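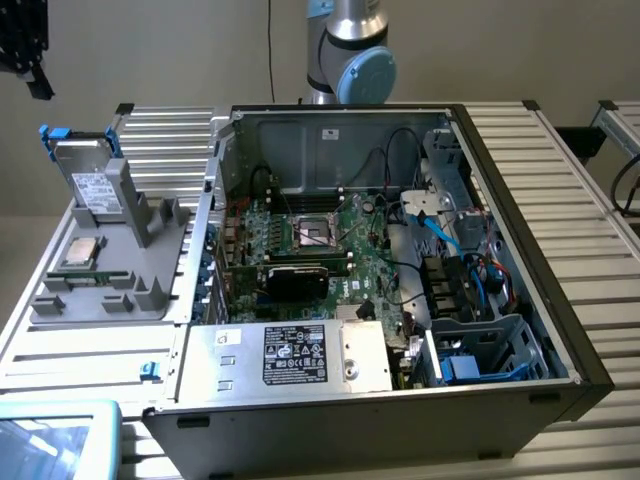
Old Dell with the side off, CPU socket open

**Is it worth fixing up an old office tower for a kid's first PC?**

27 comments

mossyporch
My daughter starts middle school in the fall and wants her own computer for homework and, let's be real, games. The surplus store in Iltton sells retired office towers for $77 and I keep circling back to them. My husband says get a cheap laptop and be done with it. I've never opened a computer in my life but I kind of want to try?? Talk me into it or out of it.

gravyboat77
Into it! I did this with my son last December and he still brags about it at school. We put in more memory and a solid state drive and it took us one evening, pizza included.

tinhat_lou
Out of it, sorry. By the time you buy a monitor, keyboard and speakers you're past the price of a laptop, and she can't carry a tower to the library. Your husband has a point.

gravyboat77
@tinhat_lou most people have a spare monitor in a closet! And when the laptop hinge goes in 14 months you throw the whole thing out.

3 replies hidden

pringle_fan_club
Ask if the processor is still in it before you pay. I bought one from the Piltgate recycling place and got home to an empty socket. They swapped it but that was a second drive across town (with a toddler, ugh).
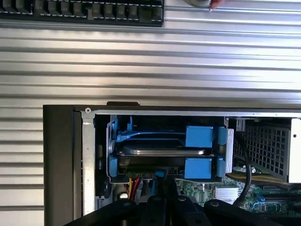 Side panel off, front bezel at the left

mossyporch
Oh wow, I wouldn't have known to check that. Is the power supply something I should worry about too?

tinhat_lou
Yes. Office towers often have small ones, so a big graphics card may be out. If she wants the newer games, that's your real problem.

quietkettle
Mine plays block building games all day on a hand-me-down from Fedholm and has never complained. Depends on the kid, I guess.

mossyporch
OK, going Iltton way after lunch. Husband is coming along "to supervise." Will report back!

14 likes · Share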